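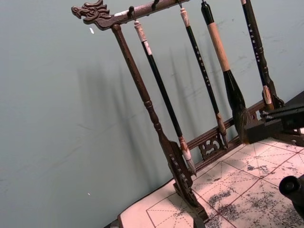 Anhang 1 zu Ticket 1407: Pinselständer auf dem Übungspapier, Greifer rechts, Sicht der Handgelenkkamera

Ticket 1407
Betreff: Arm sackt beim Handführen nach, Pinsel bleibt am Haken hängen
Bereich: Teleoperation / Kinästhetisches Einlernen
Software: Vonine, Aufnahmemodul
Status: gelöst, bleibt zur Beobachtung offen

Eintrag 1, 9:20 Uhr

Hallo zusammen, ich bin's wieder, diesmal mit der Kalligrafie-Aufgabe aus dem Projekt Weltari. Der Arm soll lernen, einen Pinsel vom Ständer zu nehmen und ihn später wieder an denselben Haken zu hängen. Klingt harmlos, treibt mich aber seit gestern in den Wahnsinn.

Ich zeige die Bewegung per Hand, also Freigabetaste gedrückt, Arm am Handgelenk gefasst und langsam hinführen. Bis zum Ständer läuft das prima. Sobald ich aber zum Greifen kurz stillhalte, sackt das Handgelenk nach unten weg, 8 mm laut Protokoll. Für einen Bauklotz wäre mir das egal, bei einer Schlaufe an einem kleinen Metallhaken leider gar nicht! Der Pinsel wird schräg gezogen, die Schlaufe verkantet und der ganze Ständer kommt mit.

Ich arbeite mit dem dicken Pinsel, dem mit dem langen beigen Griffstück. Bei den dünnen schwarzen Schäften daneben habe ich das Problem auch, da merkt man es nur später.

Schon probiert:
Arm neu gestartet, keine Änderung.
Greifkraft runter, keine Änderung (war auch nur so ein Gefühl).
Langsamer geführt, wird eher schlimmer.
Aufnahme mit der Fernsteuerung statt von Hand: kein Absacken! Dafür treffe ich mit dem Joystick die Schlaufe kaum, die Tiefe kann ich auf dem Kamerabild ganz schlecht einschätzen.

Eintrag 2, 10:05 Uhr

Antwort vom Support in Cumonbridge ist da, danke, das ging ja flott. Ich soll die eingetragene Nutzlast prüfen und den Schwerpunkt gleich mit. Gemacht: Im Profil steht noch der alte Greifer von der Sortieraufgabe, ohne Kamera. Eingetragen waren 400 g weniger, als vorne wirklich dranhängen. Im Handführmodus gleicht der Arm also zu wenig Gewicht aus, und sobald ich nicht mehr mit der Hand dagegenhalte, gibt er nach. Bei der Fernsteuerung hält die Positionsregelung dagegen, deshalb war da Ruhe. Hätte ich auch selbst draufkommen können, hmpf.

Eintrag 3, 11:40 Uhr

Nutzlast korrigiert, Schwerpunkt mit dem Assistenten neu eingemessen, Profil unter „Mottram“ gespeichert, damit es keiner mit dem alten verwechselt. Das Absacken ist weg, der Arm bleibt stehen, wo ich ihn loslasse. Schön!

Zwei Sachen sind mir dabei noch aufgefallen:

Erstens erkennt die automatische Segmentierung die Schatten an der Wand als eigene Pinsel. Die laufen schräg hinter dem Ständer und wiederholen halt genau die Form. Für die Wiedergabe der Bewegung ist das wurscht, aber beim Training hätte ich gern saubere Masken. Kann man die Wand als Bereich ausschließen, oder muss ich am Licht schrauben?

Zweitens der Wechsel zwischen Handführen und Fernsteuern mitten in einer Aufnahme. Am liebsten würde ich grob mit dem Joystick anfahren und nur das Aushängen von Hand zeigen. Geht im Prinzip, aber beim Umschalten schreibt das Modul einen kleinen Sprung in die Bahn, und beim Abspielen zuckt der Arm an der Stelle. So dicht neben den geschnitzten Leisten mag ich das nicht so gern sehen.

Eintrag 4, 14:15 Uhr

Rückmeldung zum Zucken: Vor dem Umschalten die Freigabetaste ganz loslassen, warten, bis der Ring am Handgelenk nicht mehr blinkt, dann erst den Modus wechseln. Ich hatte immer direkt durchgeschaltet. Mit Warten ist die Bahn glatt, gerade nachgesehen.

Die verkorksten Vorführungen von gestern habe ich aus dem Datensatz geworfen, Nummer 79 eingeschlossen, obwohl mir die bis auf das Ende richtig gut gelungen war (schade drum). Nachträglich umrechnen bringt nichts, meint der Support, das Nachgeben steckt ja in der gezeigten Bewegung mit drin.

Offen ist noch die Frage mit den Schatten. Bis da was kommt, nehme ich weiter auf und lasse die Masken erst mal aus. Ticket bitte noch nicht schließen, ich melde mich, wenn das Zurückhängen auch klappt.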